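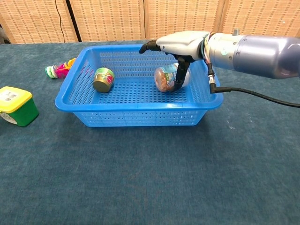

Figure 3. Jar held between the two fingers, basket pick.

Section 3. First basket pick

The Rurstead sales sheet says the Hekar arm is "ready to pick in 10 minutes." Allow longer. This guide was rewritten in August by Siv Fagerlund at the Drullcombe workshop, after going through the original steps with the arm on the bench, and several of them have been changed.

1. Set the basket on a cloth-covered table. A bare tabletop lets it slide when a finger touches the rim.

2. Lay one jar and one can in the basket, on their sides, with a gap between them. The original guide says items may be placed "in any arrangement." We have not found this to be so.

3. Run the wrist cable down to the table and back toward the base. Leave slack at the bend.

CAUTION: Keep hands out of the basket whenever the arm is powered. The soft-stop setting is not a safety device, whatever the brochure suggests.

4. Open the Bermúdez control panel and choose Pick > Single. Enter the jar width by hand. Auto-width exists, but clear plastic confuses it.

5. Jog the gripper over the jar and lower it until one finger is on the near side and the other on the far side. Check that the far fingertip clears the basket wall.

6. Press Close, then Hold. Wait for the steady tone before lifting.

7. Lift slowly, at speed 3 or lower. The default is 10 — too fast for a first try.

NOTE: If the panel shows error 37, the fingers closed before reaching the set width. Open, re-enter the width and repeat from step 5. Error 1796 is listed in the original guide as "rare." Restart the panel and write down what you were doing when it came up.

8. Repeat with the can. Do not move on to mixed picks (Section 4) until both items lift cleanly with the same settings on several tries. One good lift tells you very little.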